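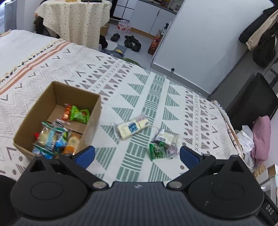

Tumero Family Walking Tour with Lilo

Duration: half a day
Group: private, your family only
Price: 530 for the whole family, up to two adults and three children
Guide languages: English, Swahili
Product code: TUM-74

Tumero is an old harbour town and it is best seen slowly. On this private tour your family walks through the old quarter with a guide from Lilo, who knows which streets have shade and which shops are happy to see children come in. We start by the fish market, when the boats are already back, and we finish at the Mwakalinga garden, where there is grass and the children may run as much as they like.

The walk is suitable for children from five years old. Younger ones are welcome too, but please tell us in advance, as one part of the way has many steps and a pushchair must be carried there. The guide will gladly help with it.

What you will see

The fish market and the boat builders' yard. The builders still work by hand, and usually they let the children try the small plane on a spare piece of wood.

The old customs house. We go inside the courtyard only. The upper floor is closed for repair until the end of February, and during this time we spend longer at the yard instead.

The street of the tailors. Each child can choose a strip of cloth to take home. It is included in the price.

The Mwakalinga garden. At the gate there is a kiosk with fruit juice and fried cassava. One drink and one portion for each person are included.

Between the stops the guide gives the children a small task, for example to find a door with a carved fish above it. Older children receive a paper map and lead the way for a part of the walk. My own advice to parents is to stay a little behind at this moment and let them make a wrong turn. The streets all come back to the same square.

Included in the price

Private guide for the complete tour
Entrance to the customs house courtyard and the garden
Snack and drink at the garden
Strip of cloth and paper map for each child

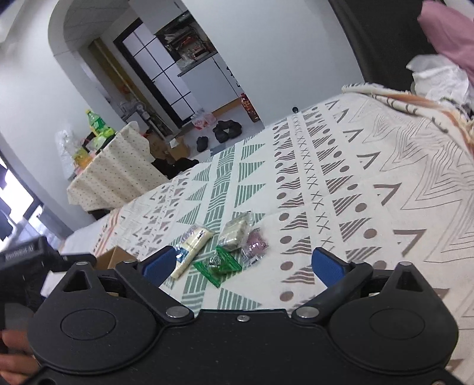 Not included

Travel to the meeting point
Lunch after the tour
Tips, which are welcome but never expected

Meeting point

We meet at the stone bench in front of the fish market, on the side of the water. If you arrive by the Gindex ferry, the walk from the landing takes only a few minutes, and you can see the market roof as soon as you leave the boat. If your hotel is outside the old quarter, we can send a car for you at an extra charge of 40 for the whole family, both ways.

What to bring

Closed shoes are better than sandals, because the ground near the market is often wet. Bring hats and a bottle of water for each person. The guide carries more water and a small first aid bag.

Changes and cancellation

You can change the date without cost up to 2 days before the tour. After this we keep half of the price. If it rains heavily, the guide will call you in the morning and offer another start time or your money back, as you prefer.

How to book

Write to the Lilo office with your date, the ages of the children and any food they cannot eat. We answer within one working day. Payment is by card or in cash to the guide.

Prices on this page were last checked on Jan 8, 2018.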